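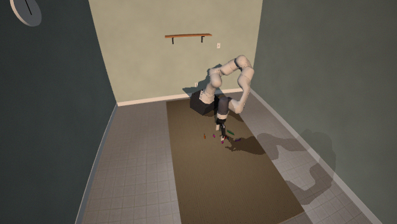
Clutter-first randomization is a method of training robot arms in simulation in which the room around the robot is varied before anything about the robot itself. It was set out by Uzma Hashmi and Berkay Ertürk in the Skotholm report and is used mainly for picking small objects off a flat surface. The usual practice at the time was to train in a gray void, which is cheap to render and resembles no room in which a robot has ever been asked to work. Hashmi and Ertürk gave the simulated arm a room, furnished with the sort of things a person stops noticing after a week: a wall clock, an empty shelf on black brackets, an electrical outlet near the baseboard. None of these can be picked up, and the arm is never rewarded for looking at them. The seven small colored objects scattered on the brown mat are the task, and the rest is there to be ignored, a skill the authors considered badly undertaught.

Background

Policies trained in simulation often fail when moved to a real robot, a problem known as the reality gap. One common answer is domain randomization, in which colors, lighting, and physical properties are shuffled from one training episode to the next until the real world looks like one more shuffle. The idea works well enough that it has been applied to nearly everything, frequently all at once.

Hashmi's complaint was that the shuffling tended to be generous where it was easy and stingy where it mattered. A typical setup would give the tabletop a new texture every episode, including several that no furniture maker would put their name to, while leaving the background blank. The trained arm would then meet a real wall with a real light switch on it and try to grasp the switch. The Skotholm report calls this "fixture attraction." Ertürk's earlier name for it did not survive review.

Method

Training proceeds in two stages. In the first, the arm, the gripper, and the objects keep fixed physical properties, while the room changes every episode. Wall paint, baseboards, floor material, shelf placement, and the direction of the light are all drawn at random. The viewpoint moves too, within limits, and may end up high above the floor. Fixtures are allowed to hang slightly crooked, on the grounds that real ones do.

In the second stage, the room settles down and the physics begins to vary: friction, object mass, joint damping, and the delay between a command and its effect. The order is the method's only real claim to novelty. The authors admit this on the second page of the report and spend a good part of the remainder defending it.

Shadows get separate treatment. A single strong light can throw the arm's shadow across the mat, over the floor tiles, and partway up a wall, where it is larger than the arm and, to an inexperienced policy, at least as interesting. Early versions avoided trouble by turning shadows off. The published version leaves them on and makes them worse for the first 80 thousand episodes, after which ordinary lighting presumably comes as a relief.

Results

The main evaluation used a real arm in a lab at Jillormont and 288 grasp attempts per policy, with objects scattered by hand. The policy trained in a void succeeded on 42 percent of attempts. The policy trained with the clutter-first method succeeded on 90 percent. A third policy, given all the same variation in a single stage, reached 80 percent, and it is the distance between the last two numbers that people argue about.

Failures were sorted by cause. Fixture attraction vanished from the clutter-first policy's record entirely. Most of what remained involved narrow objects lying close together, which the gripper approached with confidence and closed between. The report describes these attempts as "near successes," a category that did not count toward the total.

Criticism

Janelle Buenaventura, in a reply to the report, pointed out that the Jillormont lab had a clock and a shelf of its own, and that a method which trains on clocks and shelves might be expected to do well there. She proposed a test in a room with entirely different fixtures. Hashmi and Ertürk agreed that this was a good idea and suggested that Buenaventura run it.

She did, in June, with Jayson Cabanatuan, using a storage room at Pangilinan that contained pipes, a fire hose, and a mop. The clutter-first policy still led the single-stage policy, by a smaller margin. Both sides have since cited the result as support.

A more technical objection comes from Eftychia Economou, who argues that the two-stage order helps only because the single-stage baseline was stopped too early. Given a longer run, she maintains, it would catch up. The published training curves end shortly before they would settle the question.

Later work

The Hevier toolkit includes a room generator based on the report, with a larger stock of fixtures and an option to disable the clock. Ertürk has extended the approach to moving backgrounds, beginning with curtains. Results from the curtain work have been presented as a poster but not yet as a paper.

The term "clutter-first" has also drifted in use. Some later authors apply it to any method that adds distracting objects to the work surface, which the original did not do. Hashmi has objected to this in two footnotes.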